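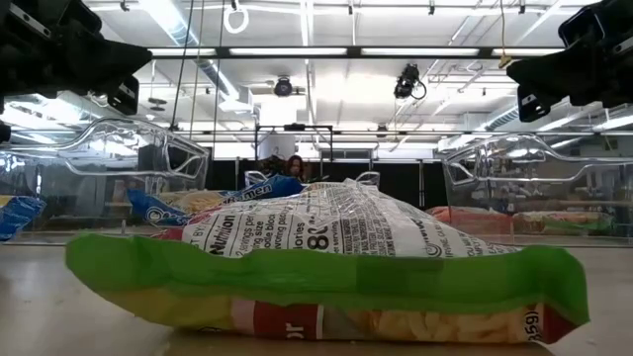 Henodthorpe Hall: pre-show safety walk

Show: Riltitz with Cernen opening, hip-hop night, December
Standing capacity: 626
Checked by: Chibuzor Ezeani
Walk started at 3:30 p.m., doors at 7:00

Mark each line OK, FIX or N/A. Anything marked FIX needs a comment and has to be closed before doors.

1. EXITS AND AISLES

Front doors open fully, no chains or wedges: OK
Side exit, stage left: FIX
Comment: Two road cases from the Cernen load-in parked across the door. Moved to the dock at 3:50. Rechecked at 6:15, clear.
Side exit, stage right: OK
Exit signs lit: OK
Comment: The one over the coat check flickers for a second when the house lights go down, then holds. New tube ordered.
Balcony stairs clear, handrails tight: OK

2. STAGE

Deck sections locked, no gaps: OK
Stage edge marked with white tape: FIX
Comment: Tape was worn off on the downstage corner where the DJ table comes off. Retaped. Riltitz works the front edge the whole set and will be in low light for the second song.
DJ riser legs pinned and braced: FIX
Comment: One pin missing at the back. Replaced from the spares drawer. I had two people stand on the riser and shift their weight. No wobble. The turntables are on foam, so please don't tighten anything up there after soundcheck.
Cables taped or under ramps: OK
Drinks kept off the DJ table: FIX
Comment: Moved two open cups at soundcheck. There is a low shelf behind the riser for this.

3. BARRIER AND PIT

Barrier sections bolted: OK
Pit width at least 47 inches: OK
Comment: Measured at both ends and in the middle. Tightest spot is by the left sub.
Water for the front rows: OK
Comment: 100 cups set out. Last rap show we ran dry before the headliner. Begović is bringing more up from the bar at the changeover.
Pit crew briefed on crowd surfers: OK

4. SOUND AND POWER

Speaker hangs, safety cables attached: OK
Subs strapped together: OK
Stage power tested, ground fault trips on test: OK
Monitor wedge, center: FIX
Comment: Frayed power lead. Pulled it and tagged it. Do not put it back in the cable trunk.
Sound level at the mix position: OK
Comment: Soundcheck was within the house limit. Cernen's DJ likes to push the low end once the room fills up, so the engineer should keep an eye on it from the first track.
Earplugs at the bar and the front door: OK

5. LIGHTS AND HAZE

Fixtures clamped, safety cables on: OK
Haze machine fluid level and placement: OK
Comment: Water-based haze only. The Riltitz rider asks for heavy haze on the intro. Keep it off the stage right stairs.
Strobe warning posted at the doors: FIX
Comment: Only one sign up. Second one added by the ticket window.

6. STAFF AND FIRST AID

Floor and door staff on shift: 27
Radios charged and tested: OK
Comment: Channel 2 for medical, channel 4 for stage. Balcony reception is poor behind the last row, so stand at the rail.
First aid kit sealed and in date: FIX
Comment: Cold packs were low. Restocked from the office.
Show stop signal agreed with both acts: OK
Comment: House lights up and music off. Both tour managers were told in person.

All FIX items closed at 6:40 p.m. except the exit sign tube, which stays on the repair list, and the monitor wedge, which is out of use until the lead is replaced.

Signed: Chibuzor Ezeani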